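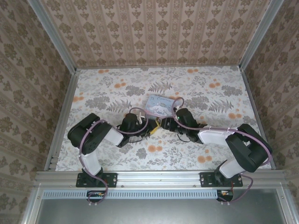
3.2 Recording rules for two-arm handling

A shared rule sheet made the largest difference to our data, and we were delighted by how short it could be. The Prinia protocol asks for the same rail positions, the same floor covering and the same cable routing in every session. Operators check 14 items before recording and initial the sheet.
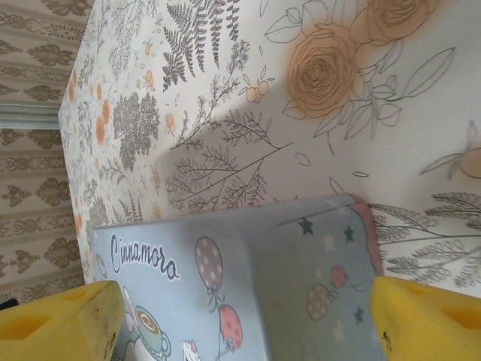
Contact comes next. Fingertips are inspected for dirt and wear every 20 episodes — a cheap habit that we now recommend to any lab. Both wrist views are checked against the overhead view before motion begins.
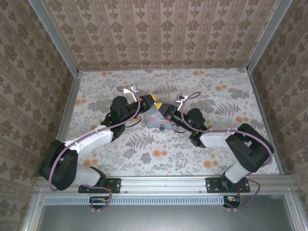 2 min read

Figure 4. Two arms with yellow fingertips near the middle of the shared workspace.

Where grippers work this close together, one arm is named the lead and the other holds until the lead has cleared. Sastry's earlier draft, written for the Ondeck cell, let either arm go first, and reviewers disagreed on 11 episodes.

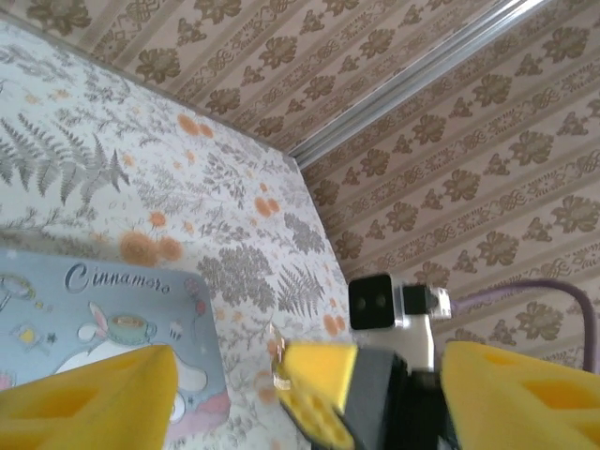 Small clear parts get a rule of their own: a label of "grasped" needs agreement from 2 views. We would love to see other groups test this wording on harder objects.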